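Library desks and noise – group report, draft 3

Murdo Moffat, with Widen and Sanel

We wanted to know why people stop using the reading room after Easter. Started in March, finished late. Two of us did the door log, one did the survey. Survey went out to 1,000 students by email and the replies were poor, so most of what follows comes from the log.

The log has 1,983 entries. Mornings quiet, then a big rise before lunch. After that people drift off to the cafe. Nearly 3 in every ten left within an hour, which we didnt expect. Main complaint was noise from the stairs. Second was lack of sockets. A few said the desks were too pale and the glare gave them headaches – we had no question for that, it came up in the comments box.

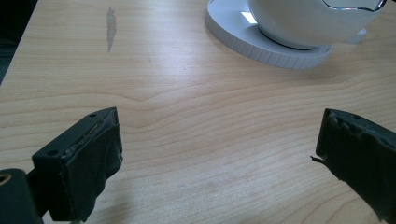 Vol. 2, page 3

Problems with the method. The log only shows when someone comes in and goes out, not if they did any work. Some people forgot to sign out so we guessed closing time for those. Also exam week fell in the middle and we should of kept it separate.

What we would change: a door that shuts softly, mats on the stairs, a quiet hour after lunch. Cost not worked out yet. Sanel is asking the estates office for the price of mats and will add it to the table in section 2.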